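Last updated: 3 Dec 2024

We use cookies to remember your font size. OK / No thanks

How Does a Record Make Music?

By Elspeth Guthrie, Halora Kids Music Pages

Got a grandparent with a shelf of big flat cardboard squares? Those are records. Go ask if you can look at one. Clean hands! Hold it by the edges, like a pizza you don't want to drop.

Okay. So how does a plastic circle turn into a song? Quick version first, then the longer one.

Quick version: sound is wiggles. A record is wiggles you can keep.

Sound is wiggles

Put your fingers on your throat and hum. Feel that buzz? Your throat is shaking the air. The air shakes your ear. Your brain says "hey, humming."

Fast wiggles make high sounds, like a whistle. Slow wiggles make low sounds, like a tuba or a truck going by. Big wiggles are loud. Small wiggles are quiet. Every song you ever heard, drums and guitars and singing and all of it, is wiggles mixed together.

The long, long groove

Look at a record under a lamp. Looks like lots of thin rings, right? Nope. Just one groove on each side (most of the time), going round and round from the outside to the middle like a snail shell. If you could unroll it, you would need a very long hallway.

Now the good part. The walls of the groove are bumpy. The bumps are the shape of the song. Loud drum, big bumps. Whisper, tiny bumps. Way too small to see well without a microscope.

The needle goes for a ride

The record spins. A needle sits in the groove. (The real word is stylus. Say STY-luss.) The bumps push it side to side and up and down, very very fast. Think of a bike on a gravel road, and how your voice goes all wobbly when you talk.

The needle is joined to a little part called a cartridge. Inside are tiny magnets and tiny coils of wire. When one moves near the other, you get a little bit of electricity, and it wiggles the same way the needle did. Wiggle in, wiggle out.

But it's weak. Much too weak to shake a speaker. So it goes to an amplifer, which makes it bigger. Then to the speaker, which pushes the air back and forth. Then your ear. Done! Song!

Why do they spin at different speeds?

Big records, called LPs, mostly spin 33 and a third times every minute. Little ones, called singles, mostly spin 45 times. Really old ones went 78. Play an LP too fast and the singer sounds like a chipmunk. Too slow and you get a sleepy bear. Try it once if a grown-up says so, it's very funny.

A band called Tokwood put out a single in June with a secret message on it. You have to play it at the wrong speed to hear it. They only made 700. I have one and I'm not telling you what it says.

Try it: a paper cup speaker

Get a grown-up, an old scratched record that no one wants (ask first!!), a paper cup, tape and a sewing pin. Push the pin through the bottom of the cup near the edge, pointy end out, and tape it so it doesn't wobble. Spin the record slow and steady. Rest the pin in the groove, super light.

Listen. Music! No plugs for the sound at all. The pin shakes the cup and the cup shakes the air. It will be scratchy, and it will hurt the record, so never ever do this with a good one.

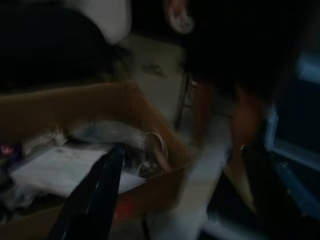
Looking after records

Stand them up like books. Piles are bad, the ones on the bottom can bend. Keep them away from heaters and sunny windows. Warm records warp and then the song goes wow-wow-wow.

Dust is the other problem. It gets in the groove, the needle bumps over it, and you hear a pop. Wipe with a soft record brush, going around the way the groove goes. Not your sleeve.

At the Chisholm library they have 126 records you can borrow, plus a player with headphones. My favorite is by the Dreltoden Brass Band. Lots of tuba. Slow fat wiggles, remember?

Words to know

Groove: the long line cut in a record
Stylus: the needle
Cartridge: the part that turns wiggles into electricity
Amplifier: makes the electricity stronger
LP: short for "long playing"

More from the Music Pages

Why Is a Tuba So Low?
What Does a Drummer's Foot Do?
Cassette Tapes and the Pencil Trick
Make a Rubber Band Guitar
Who Picks the Songs on the Radio?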